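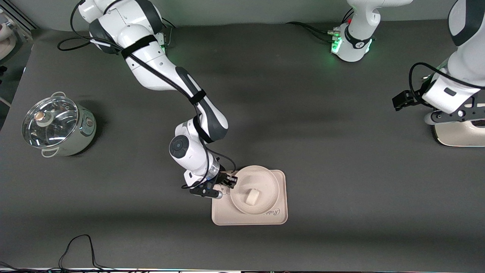
Projektbericht: Was in der Mensa zurückkommt
Seminar Ernährung und Haushalt, Juni
Lukian Holovko und Sølve Brekke

1. Ausgangslage

Die Mensa am Standort Ellport gibt zu Mittag 700 Essen aus. Wie viel davon wieder in der Spülküche landet, wusste vor unserem Projekt die Küchenleitung nach eigener Auskunft »so im Gefühl«. Das Gefühl sagte: wenig. Wir durften nachwiegen, unter der Bedingung, dass wir niemandem im Weg stehen, was in einer Spülküche von der Größe eines Aufzugs eine sportliche Vorgabe ist.

2. Vorgehen

Gewogen wurde an sechs Ausgabetagen, jeweils von 11:30 Uhr bis zum Ende der Rückgabe. Wir haben Tellerreste nach Hauptgericht, Beilage und Salat getrennt. Suppe haben wir nach dem ersten Tag gesondert erfasst, nachdem sie sich mit allem anderen verbunden hatte. Knochen, Servietten und ein Studierendenausweis gingen nicht in die Auswertung ein.

Zusätzlich lag an der Rückgabe ein Fragebogen mit zwei Fragen aus: Warum bleibt etwas übrig? Was hätten Sie lieber gehabt? Die ursprüngliche Fassung hatte deutlich mehr Fragen und einen Rücklauf, über den wir im Anhang schweigen.

3. Ergebnisse

Das Hauptgericht wird fast immer aufgegessen, auch wenn man sich vorher ausgiebig darüber beschwert hat. Den größten Anteil an den Resten stellen die Beilagen, vor allem Reis. Der Grund liegt an der Kelle: Es gibt genau eine Größe, und sie ist für Menschen gedacht, die nachmittags Bäume fällen. Auf den Fragebögen stand entsprechend oft »zu viel«, dicht gefolgt von »zu wenig Soße«. Beides kam auch auf demselben Bogen vor.

Beim Salat zeigte sich ein anderes Muster. Er wird an der Theke selbst genommen und trotzdem liegen gelassen, besonders die Rote Bete. Offenbar nimmt man sie aus gutem Willen mit und lässt sie aus Überzeugung stehen.

4. Grenzen der Untersuchung

Eine Waage, zwei Personen, ein Standort. Am vierten Tag gab es Pommes, und die Beilagenreste waren so gering, dass der Mittelwert seither leicht geschönt aussieht. Wir haben den Tag trotzdem dringelassen.

5. Vorschläge

Eine zweite, kleinere Kelle für Beilagen, dazu Nachschlag ohne Aufpreis. Die Küchenleitung hält das für machbar, will aber zuerst klären, wer Kellen bestellen darf.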